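Search this site
Enter keyword
Go

Workshop tips: cables, foam and markers for the hand-held gripper build

We are building our own hand-held grippers in the shared workshop, to teach a small arm at home some kitchen jobs. You wear a headset, carry the electronics on your back and do the job with your hand. Several members asked me for my notes, so I put them together.

Cables first. Let every cable leave the backpack at the bottom and leave enough slack that you can lift both arms to shoulder height. Do this test before you tighten the cable ties. I did it after, and I had to cut all 9 of them.

Mark both ends of each cable with the same colour of tape. When the backpack is on, you can only reach the plugs by feeling, so I also put one turn of thick string on the power plug.

The foam of the headset takes up sweat. Wipe it with a cloth which is a little damp, then let it dry in the air with the face side up. Don't use the hot air gun, the glue becomes soft. Keep your drink on another table. 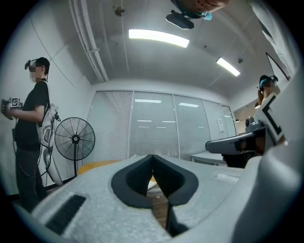
One headset seen from the foam side, and a backpack with its cables hanging free.

Print the square markers on matt paper and glue them to a flat, stiff plate. Shiny paper gives reflections from ceiling lights and the tracking jumps. Leave a white edge around the black part — I cut mine too close and it was not recognised any more. If a corner comes loose, print a new one.

For the finger tips, sand the edges round with grit 100 and finish with 1,000 under water. A sharp edge leaves lines in soft plastic cups. Put a drop of thread lock on the small screws at the base of the finger, but only after you are happy with the movement.

When you stop for a moment, push the headset up on your forehead and stay where you are. Walking with loose cables behind you is how we broke our first connector. Sanne Segers now hangs hers on a coat hook between two tries — it works well, if the hook is wide.

Comments (3)

Jasper Visser
What length do you take for the cable from the backpack to the hand? Mine pulls when I reach to the left.

Yaneth Mosquera
The string on the power plug is a good one, I did it yesterday. For the markers I use the back of an old ring binder as plate.

Jelle Kramer
Jasper, measure with your arm stretched and add the width of two hands.

Recent tips
Storing small screws in egg boxes
A quiet foot for the bench drill
Getting glue off a cutting mat
Which sandpaper for printed parts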